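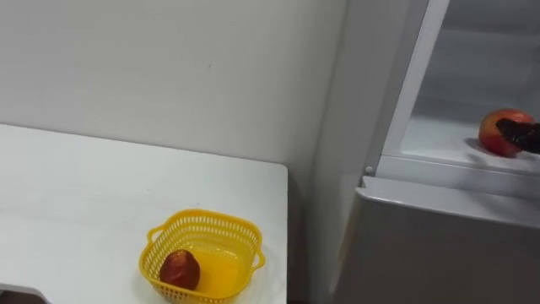

Visitors at the Cliscombe open day keep asking whether they may hand the fruit over themselves, Jallow writes, and the answer is no while the arm is live.

4.2 Running the fruit and refrigerator demo

1. Keep visitors 60 inches back.
2. Set the basket on the table - near the refrigerator side.
3. Open the compartment.
4. Press Start. Allow 30 seconds per fruit.

CAUTION: Press Stop before reaching in.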